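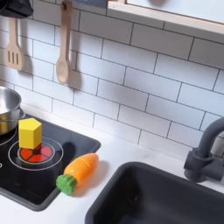 According to Yulan Xu, a kitchen wall was left bare for most of its history, and the tiled strip behind the counter is a newcomer that people wrongly take for an old custom. Hendrik Matlala disagrees in part, and points to tiled dairies and sculleries that came well before the fitted kitchen.

A backsplash is a panel or covering fixed to the wall behind a counter, sink or stove. It keeps water and grease off the plaster and makes the wall easier to wipe down. Ceramic tile is the usual material. Glass, stone, sheet metal and painted board are also used.

Layout

The most common layout is running bond, in which each row of rectangular tiles is shifted by half a tile, as in brickwork. Stack bond lines up every joint and shows uneven cutting more clearly. Herringbone takes longer to lay and wastes more tile at the edges.

Most subway tiles are 3 inches high, and twice as long. Joints are filled with grout, either matched to the tile or darker. Dark grout hides stains – though it also draws attention to crooked rows.

Installation

Tiles are set in adhesive from the counter upward, with a narrow gap left at the bottom for flexible sealant. Many installers wait 24 hours before grouting. Holes for hooks and rails are best drilled through the joints.

Regional use

In Mumdale, older row houses often have a low backsplash of only three rows, finished with a rounded cap tile. The houses in Bolon have tile up to the ceiling, a habit that spread from the bakeries there.

See also: Countertop; Grout; Wainscoting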